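Eresham Community Help
Sports and Recreation > Football > League Rules and Eligibility

Mid-season transfer between two high school football programs

Posted by eastside_parent_36
17 September 2025

Our family moved from Clamine to Eresham in the second week of the season. My son is a junior and plays receiver. He had dressed for 2 varsity games at his former school before we moved, and he entered one of them for a few plays on special teams. He is now enrolled at Eresham High and has been practicing with the team, but the athletic office has told us that he may not play in a varsity contest until his transfer form is cleared. The coach believes he can play in junior varsity games in the meantime. The office was less certain.

I would like to know whether the junior varsity games are permitted while the form is pending, and whether the two games already played count against him. We have a lease and utility bills in our name at the new address. The former school has not yet signed its part of the form.

Posted by Brivus_Fieldhouse

The conference handbook treats a full change of residence by the whole household as grounds for immediate eligibility, provided that both schools sign the transfer form and the new school files it with the conference office. Until the form is filed, the student may practice but may not appear in a varsity game. Junior varsity play is left to the principal of the receiving school, and most principals in this conference allow it. The permission should be given in writing before the first game.

With regard to the games already played, the student carries his participation with him. Any varsity game in which he entered for at least one play counts toward the season limit. A game for which he dressed but did not enter does not count. On the facts given, he has used one game. The limit will not affect him in the regular season, but the record should be correct, as it is reviewed again before the playoffs.

The following should be submitted together:

Transfer form, signed by a parent and by both schools
Signed lease or closing statement
One utility bill dated after the move
Current physical examination form
Statement of games played, from the former school

The former school is expected to complete its part without delay. If it has not done so, the receiving athletic director should make the request directly. Parents are advised not to contact the former coach about the matter.

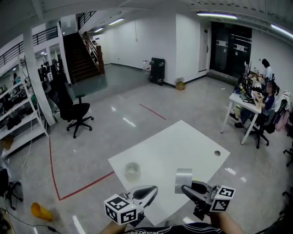
Incomplete packets are returned without review, and the date of filing is then the date of the second submission. This has cost several families an additional game. Please also confirm that the street address is written the same way on the lease, the bill and the enrollment record.

Posted by sultana_sideline

My nephew went through this when he came over from Sultana and he sat out three games. Ours was a different case, however, as only he moved and his parents stayed behind. I believe the physical also has to be on the new school's form. I am not sure about JV.

Posted by Brivus_Fieldhouse

The previous poster is correct that a move by the student alone is handled under a separate section, and a hearing is normally required. The physical may be on either school's form if it was completed after February. The receiving school may ask for its own form, and in that case its request should be followed.

Posted by eastside_parent_36

Thank you both. The athletic director has agreed to call Clamine, and I have asked the principal for the junior varsity permission in writing. The apartment number is missing from our utility bill, so I will have that corrected before the packet is filed.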